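Bekcombe switches its bins, and its mornings

The town of Bekcombe has changed the day its trash gets picked up, a decision that took eleven months to reach and was undone in one parking lot in under an hour.

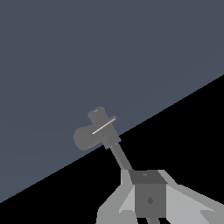
BEKCOMBE, 3rd February – Residents on the east side of town woke to find that half the street had put out recycling, the other half had put out garbage, and one household on Lauritsen Avenue had put out both, plus a mattress, in the spirit of covering all bases.

The new schedule was mailed to 3,378 homes. It was printed on both sides, with the east side of town on the front and the west side on the back, and many people read only the front. By breakfast the west side was following the east side's calendar with great discipline.

"We did say 'please turn over,'" said Pankaj Nishad, who runs sanitation for the town. "We said it on the back."

Trucks made it as far as the lot behind the old Vanville road depot before drivers pulled in to compare lists. There were two versions. The one handed out at the depot had the route starting at the river, and the one on the dashboard tablets had it ending there. The drivers talked it over, called the office twice and went with the old route, on the grounds that they knew it.

Most of the garbage was gone by mid-afternoon. The recycling stayed where it was, and a stiff wind took care of the lighter items. Vanville, which is downhill and has its own pickup, reported receiving a quantity of cereal boxes.

The change is meant to save the town money on overtime, with the first figures due in July. Nishad said the saving was still expected, although the first morning had cost 20 hours of it.

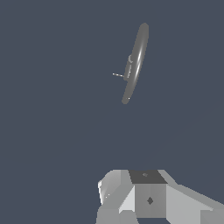
What happens next

A corrected card will go out this week, on yellow paper, with one side left blank. Until it arrives, the town is asking everyone to use the old schedule, except on Celtutow Street, where the new one was understood perfectly and residents have asked to keep it.

Missed recycling can be left at the curb and will be collected on the next run. The phone line set up for questions took 127 calls before lunch, a good number of them from people who wanted to know about the mattress. It has been picked up. The town does not normally take mattresses, and Nishad would like it known that this was a one-time thing.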